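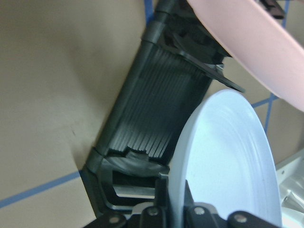

Speaker notes – electric regional aircraft, the battery part
Wagner Barbosa, Pitcombe evening meeting, 25th January

Slide 1. Say good evening, thank the hosts. Ask if people in the back can hear me. Speak slowly!

My subject tonight is the weight of batteries, and what it does to the design of a small passenger airplane. I will not speak about hydrogen, it is a different talk. If someone asks, I answer at the end.

Slide 2. The route. Our study took one short flight, Bosholm to Wasstead, 80 miles. It is mostly over water and the airplane is often half empty in winter. An operator of such a route pays a lot for fuel and for engine overhaul, so the interest is real.

Slide 3. Weight. A fuel airplane becomes lighter during the flight. A battery airplane lands with the same weight it had at takeoff. Stop here and let people think about it. This means stronger landing gear, bigger brakes, and a longer runway on a wet day. In the Shearer design the landing gear was changed twice for this reason.

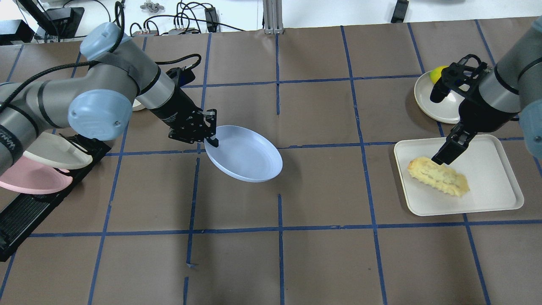
Slide 4. Where to put the packs. We looked at the wing, the belly, and the space behind the cabin. When I explain a pack layout I like to begin with a flat surface, such as this brown table with the dark blue tape: each square is a bay, and the strips between are the walls that must stop a fire from going to the next bay. Wider walls are safer, but they take space from the cells. Then show the belly drawing and point to the cooling pipes.

Slide 5. Reserves. The rules ask for enough energy to go to another airport and to wait in the air. For a short route, the reserve can be bigger than the trip itself. Many people in the audience will not expect this. Repeat it one time. 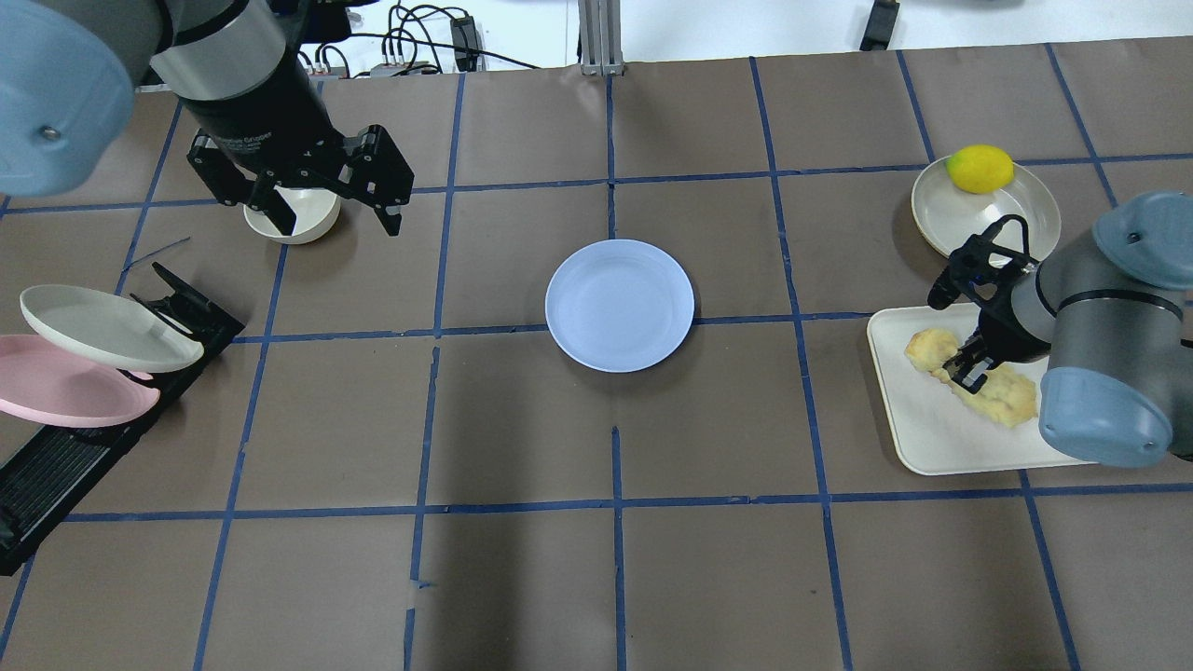 With the reserve included, our airplane could carry 5 passengers on the first battery type. With the second type the cabin could be full, but that cell was tested only in December and I don't want to promise anything. Say this clearly, journalists may be in the room.

Slide 6. Charging. The target is 54 minutes on the ground. It depends more on the cable from the town to the airport than on the airplane. Tell the story of the old transformer at Wasstead if there is time – if not, go directly to slide 7.

Slide 7. Next work: brake tests, then the fire test of one complete bay. Leave the contact address on the screen and take questions.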